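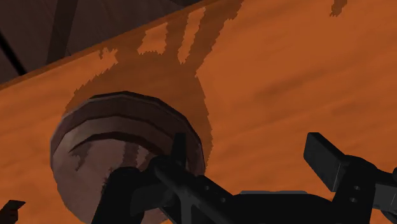 The repair evening at Ballurach village hall is moving to a bigger room, and I couldn't be more pleased, even if it does mean learning a new set of light switches. From Tue 18 July we'll be in the old reading room at the back of the library, same time as before, doors at seven. I've been going since the first one in December, when we had one kettle between the lot of us and a lamp that kept blinking. Most of what comes through the door is small stuff, a toaster or a zip or a stiff drawer, but it's the odd loose bits that I like best. A big round disc on an orange wooden top, brown with a touch of mauve, and a groove curving along inside the rim – is it a lid or is it a knob? I'd happily argue either way over a biscuit.

Anyway, the news. Despina Krasniqi, who started the evenings, told me last week that 117 things have now been mended and gone home again. She writes every one of them in a green notebook, with the name of the item and what was wrong with it, and some of the entries are very short indeed ("Radio. Fluff."). The hall was fine for the winter but it has nine sockets and four of those are behind the stage, so we've had extension leads running all over the place and I've tripped on most of them.

The reading room has proper benches down one side and far better light. It's been shut up since the newspapers went upstairs, and the library only wanted somebody to use it. There was a bit of painting to do. Senad Vukčević did the ceiling over two evenings and got a fair amount of it in his hair, and Lejla Delić sorted out the blinds, which had been stuck halfway for as long as I've lived here!

Money next. We asked the Lirness fund for £300 towards tools and they said yes, so there'll be a decent soldering iron at last, plus clamps, a sewing machine that goes backwards as well as forwards, and a set of tiny screwdrivers for glasses. £70 of it has gone already on a first aid box and a fire blanket. Dull, I know, but the library asked for them and fair enough.

A few people have wanted to know if they can bring furniture. Yes, as long as you can carry it in yourself and carry it home the same night. Chairs are welcome, and so are stools and small tables. Wardrobes are not (you know who you are). Panagiotis Vlachou is on wood and glue for the summer and he'd like you to bring any pieces that have come off, even the splintery ones you think are past saving. Please don't have a go with superglue first. He asked me to put that in twice, so – please don't.

Clothes and curtains are with Aleksandra Gajewski at the window end. She'll show you how to do the job yourself if you've got the patience, and I've come away able to turn up a pair of trousers, which my mother would never have believed.

There's no charge, though there's a tin for parts. Tea is free and the cake depends on who's baking. Use the side door on the car park, as the front one is locked after six, and if it's raining wait under the porch and give the bell a good long push. It's rather a quiet bell.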